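Nilamcombe Cricket Club
Minutes of the General Meeting held on Mar 19, 2026

In the chair: Ravinder Lachance
Minutes taken by: Alby Paewai

1. Minutes of the February meeting
These were agreed as a correct record and signed by the Chair.

2. Fixtures
The Chair reported that the league had moved the opening match against Tijani to an away fixture. The second eleven will play at home on the same date. Members noted that the return match against Voron remains unconfirmed, and A. Paewai was asked to write to their fixture secretary.

3. Square and outfield
Two pitches at the pavilion end have been reseeded and will not be used before the fourth home match. Members discussed whether junior matches should go on the far strip - the boundary there is short on the leg side - and agreed that they should.

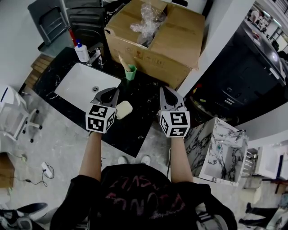
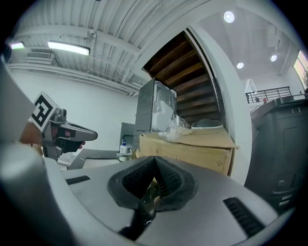 4. Questions from members
Question from the floor: Will the club pay for new match balls for the junior sides this season?
The Chair replied that £200 had been set aside for this purpose, and that team managers should send their requests to A. Paewai before the first match.

5. Captaincy
Four nominations had been received for the first eleven captaincy, of which two were later withdrawn. A ballot of playing members will be held and the result posted in the pavilion.

6. Any other business
The offer from Mirix to sponsor the scoreboard was welcomed in principle. The wording of the agreement is to be brought to the next meeting.

There being no further business, the Chair closed the meeting.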